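November, evening

Up at six because the radiator was knocking again. Coffee, then the bus to Skusitz to pick up the order of hooks and the second tin of paint. The shop had the paint but only one pack of hooks, so I took what they had and paid 335 for the lot. I had put 300 aside for it, so the rest came out of the grocery money. Home before lunch.

The afternoon went to the play kitchen. I have been writing in here about it since the summer and I keep saying it is nearly finished. The doors still don't close level. The left one is a little low and rubs when you pull it. I took the hinge off, moved it, put it back, and now it rubs in a different spot. I will leave it until the weekend.

Late in the day I looked through the pictures of the counter with the wall behind it.
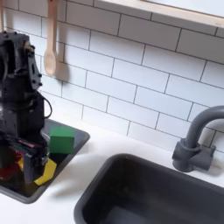
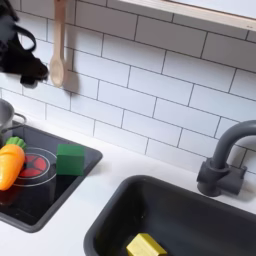
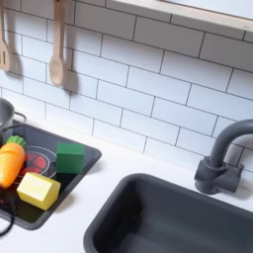 I want to write down what I think about the wall before I change my mind again. I was set on plain white paint at the start, the same as the counter, and I argued with myself over the tile pattern for weeks. I am glad I went with the tile. The wooden spoon hanging against it shows up well, and plain paint would have looked bare behind it. The gray lines also give me something to measure from when I put up hooks. I am less sure about the dark parts. The burner I like. The basin I would make lighter if I did it over, maybe a mid gray, because a toy sink that dark looks deeper than it is and small things get lost in it.

The shelf stays as it is for now. I thought about oiling it and did a test on a scrap, and the scrap went more yellow than I wanted. I may try the wax from Trindade that I used on the stool. There is half a can left in the hall closet, behind the vacuum bags.

The green block needs a home. It came out of a different set and it isn't food, but it always ends up in the kitchen. I have stopped putting it back in the block box. A small crate under the counter would do for that kind of thing.

Wrote to Drivavari about the missing shelf brackets. They want 595 for a new set with delivery, more than I will pay for brackets. I will look in Bavville next time I go through, there is a secondhand place near the station with bins of hardware.

Soup for dinner, the last of the leeks. It needed salt. Washed up, swept the sawdust from under the table and found 3 of the screws I was looking for last week. Put them in the jar.

Tomorrow: call about the radiator, return the library books, second coat on the side panel if it isn't raining. The window has to be open for that paint and I don't want the damp coming in.

Bed by ten.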